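From: Folke Rønning
To: Zadine Kitchen & Household list
Subject: Re: [zadine-house] bowls, spray bottles, and the state of the counter

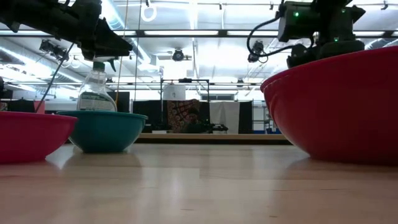

Is it fine to keep a spray bottle of cleaner standing in a mixing bowl between uses?
Only if you're willing to wash that bowl before anybody puts food in it, every single time, including the times you are sure the bottle didn't drip.

I bring it up because Mansour wrote last night, and I quote:

> Folke, with respect, I think you're making the bowl thing more complicated
> than it needs to be. When I wipe down after supper I stand the bottle in
> whichever bowl is nearest, so it doesn't leave a ring on the wood. Then I
> carry the whole lot to the sink. It's one trip. I have been doing this for
> 15 years in three different kitchens and have never poisoned a soul.
>
> Also, what do we mean by "the good bowls"? They're plastic. They came as a
> set from a hardware store. I'd like to see the good bowls defined in
> writing before I'm told to stay out of them.

Fair questions, and I've had a cup of coffee, so let me take them in order.

On the ring. I agree that the ring is real. The finish on a light tabletop will forgive you a lot of soup but it holds a grudge about cleaner, and the old table at Arkberg had a whole constellation down one end from people who set the bottle down "just for a second." So yes, put something under it. My vote is a saucer. We own 11 saucers and have never once used them for cups, seeing as everyone in this house drinks out of mugs the size of flowerpots. A saucer can live on the shelf with the bottle, get gunk on it, and never be asked to hold pancake batter.

On the one trip. Mansour, I've watched you carry things to the sink. I concede the point.

On the 15 years. Congratulations. My grandfather smoked in the hayloft for longer than that.

On the good bowls. Since you want it in writing:

A good bowl is any bowl that food goes into without a liner. Price has nothing to do with it. The teal, the pink and the big red are all good bowls under this rule, and so is the dented steel one that Prernix left behind when he moved out. The bucket under the sink is not a good bowl. The thing we bleach the dishrags in is not a good bowl, even though it's the same shape as one, and I would like to mark it with a strip of tape before there's an incident with coleslaw.

Now, the wider matter of storage, which is what I asked about in May and got two replies, one of them from somebody trying to unsubscribe.

The big red one doesn't fit in the lower cabinet with the door shut. It fits with the door nearly shut, and that's how Mansour's knee found it. I measured the cabinet and then I measured the top of the refrigerator, and the refrigerator wins. The smaller bowls can nest inside it up there. Anyone who can't reach may use the step stool, which is behind the pantry door under the bag of bags.

Please dry them before you nest them. I know this sounds fussy. I thought so too, until I pulled two of them apart after a week away and met the smell. If you haven't got the patience for a towel, leave them upside down on the rack and walk off. The air will do it for you and doesn't need reminding.

As for the spray bottle itself, I'd like to settle three things while I have everybody's attention, or whatever portion of it remains:

1. The nozzle gets turned to OFF when you're done, if it's the kind that turns. The one by the stove does. It has been left on "stream" so often that I now approach it from the side.

2. When you refill from the big jug, write what's in it on a piece of tape. We had two bottles going in the winter, one with vinegar and water and one with something lemon-scented that took the color off a placemat, and the only way to tell them apart was by sniffing, which I do not recommend and have done.

3. Bowls get soap and hot water after any contact with a bottle. A rinse is not a wash. A rinse is a wash's cousin who never calls.

I've ordered a roll of the blue tape, 60 yards, so there's no excuse for not labeling, and probably enough left over to label ourselves.

Last item. There was a suggestion a while back that we each take a color, so that whoever leaves a bowl out can be identified. I was in favor until I noticed that we have more people than colors and that I'd most likely be given the pink. If someone still wants to run with it, post a proposal and I'll read it. I'll also be at the house at 16:00 tomorrow moving things on top of the fridge, and could use a pair of hands that can reach.

Folke

P.S. Mansour, the knee: frozen peas. They're behind the bread. Put them in a towel, please, and leave the bowls out of it.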